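Folding a Puffy Jacket Flat: My Home Textiles Project
Hashini Gunawardena
Partner: Afia Bonsu
20 April 2026

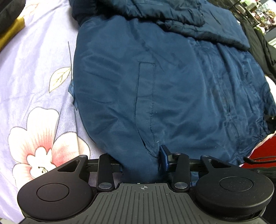 Fig. 1. The navy jacket laid out on the bed, with the dark blue tab at the hem being pinched.

I picked jackets for this project for a pretty selfish reason. My closet shelf is 40 cm deep and every winter it turns into an avalanche! Shirts are easy, and there are a million ways to fold a shirt, but padded jackets just puff back up and slide off. So the question Afia and I wrote on our planning sheet was: can you fold a padded jacket so it stays folded on a shelf, with no bag and no rubber bands?

We used two jackets. One was my navy one (it's the one in Fig. 1, on my lavender flowery sheet) and the other was Afia's Buvance coat, which is longer and has a much stiffer collar. Mine has that slightly shiny nylon kind of feel and a drawcord at the bottom, and I want to talk about the drawcord because it gave us more trouble than anything else.

What we did

We tried three folds: the plain half fold, the roll, and one Afia's aunt uses that we called the Jevitz fold, after the street she lives on. Each jacket got 10 tries with each fold. After every try we put it on the shelf, left it for the length of one episode of whatever we were watching, and measured the height again with a ruler.

For all of them you start with the jacket flat on the bed, smooth it out from the middle, and get the hood or collar sorted before you touch the sleeves. We skipped that last bit on the first day and had to throw out all those numbers (sorry, Afia). A thick collar pushes everything under it sideways and you end up with a wedge shape.

The hem was the annoying part. When the cord is pulled in, the bottom edge goes all ruffly and you can't get a straight line to fold to. We started loosening the cord all the way first, then holding the hem down in one spot while the other person smoothed. Pulling on the edge itself just bunched up the fabric, so go gently there.

What we found

The roll looked amazing for a minute and then slowly opened up like a cinnamon bun. The half fold was quick but tall. The Jevitz fold, where you tuck the body up into the hood, won for my jacket by a lot. On the Buvance coat it barely worked because the collar has no hood to tuck into, so we ended up stuffing it into its own sleeve, and I don't think that counts.

We also weighed my jacket on the kitchen scale out of curiosity. It came to 700 grams, which surprised both of us. It looks way heavier on the shelf.

What I would change

I'd like to do it again with more jackets, maybe kids' ones too, and on a table. A mattress sinks when you lean on it and I think that messed up some of our creases. Afia wants to try it in July after everything has been packed away for a while, to see if the folds leave marks. I've already refolded my whole shelf, though, and so far no avalanche.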